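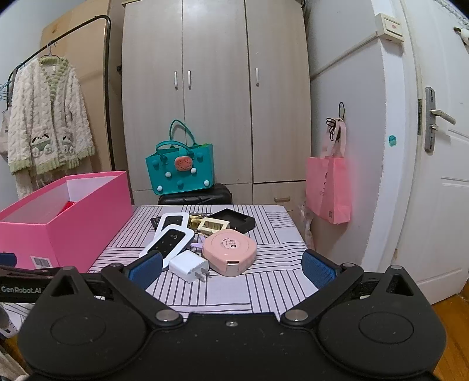
Fig. 4. Fingers open over the sorting table, pink box to the left.

4. Your first practice pick

I wrote this bit for new members of the Solodham robot club, so if you've done the October challenge before, skip to step 5.

1. Spread a patterned cloth on the table. We like one with dark lines – it makes it much easier to judge how far the fingers have drifted!
2. Put the small stuff in the middle, fairly close together. A charger and a little rounded case are a good pair to start with.
3. Stand the open box at one side.
4. Open the fingers wide and come in slowly from above.
5. Close gently, lift, and let go over the box. Then do it again (Nighat Jafri managed almost 300 goes last term, and I'm still jealous).

Note: chargers with metal prongs are fiddly. Grip the body, never the prongs.

Caution: keep your own fingers away from the pivot pins while anything is moving. If a pad catches the cloth, stop, open up and start again from step 4.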